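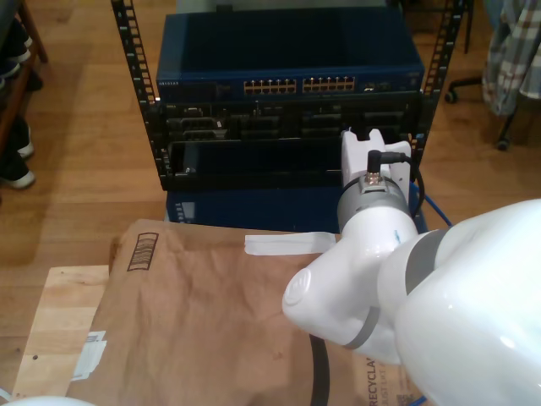 Dundbridge will move its municipal phone and data lines off the old copper exchange beginning in April, the town said on Saturday. The work covers town hall, the library, both fire stations and the water treatment plant on Drumell Road.

The copper exchange has been out of manufacturer support since 2023. Replacement line cards are no longer made, and the town has been buying used ones to keep the system running. According to the project notice, two outages last winter were traced to failed cards in the same cabinet. The longer of the two left the water plant without a working alarm line for 7 hours, during which staff checked tank levels by hand.

Under the new arrangement, calls and data will share a single fiber connection at each building. Desk phones will draw power over the network cable, so the separate wall adapters will be removed. Existing extension numbers will stay the same. The main town hall number will also stay the same, although callers may hear a different menu during the changeover.

The contract went to Rusnák, a regional network installer that rewired the Dundbridge middle school. The firm will supply the fiber, the indoor cabling and the network equipment. A second company, Prollura, will host the phone service itself and handle number transfers. The town received three bids. Rusnák was not the lowest, but the lowest bid left out battery backup at the water plant, and the notice lists backup as a required item.

Installation is split into 2 phases. The first covers town hall and the library, where conduit is already in place and the cable runs are short. The second covers the fire stations and the water plant, and includes new underground conduit along the east side of Drumell Road. One lane will be closed there on working days between 9 a.m. and 3 p.m. Access to driveways will be kept open, and school buses will use their normal route.

The full schedule allows 180 days from the first site visit to final testing. Copper service will remain active at each building until the new lines have passed a two-week trial – the fire stations will keep one copper line each beyond that point as a fallback. The notice does not give an end date for those lines. It says the matter will be reviewed along with the next maintenance budget.

Emergency calls are routed through the county dispatch center and are not part of the project. Residents do not need to change anything at home. Private phone and internet accounts are handled by the individual providers, and the town's work does not affect them.

Some alarm equipment will need attention before the switch. Fire panels, elevator phones and the fax machine in the permits office were all designed for copper lines, and not all of them work reliably over a data network. The elevator phone at the library will be replaced with a cellular unit. The fire panels will be tested one at a time with the alarm monitoring company on the line. The permits office will stop accepting faxes when the first phase ends – applications can be sent by email, by mail or brought to the counter.

Public Wi-Fi at the library will be unavailable for one morning during the first phase. The date will be posted at the entrance and on the town website a week ahead. The reading room and the checkout desk will stay open, but the public computers will be off until the connection is restored.

A map of the Drumell Road lane closure is available at the town hall front counter.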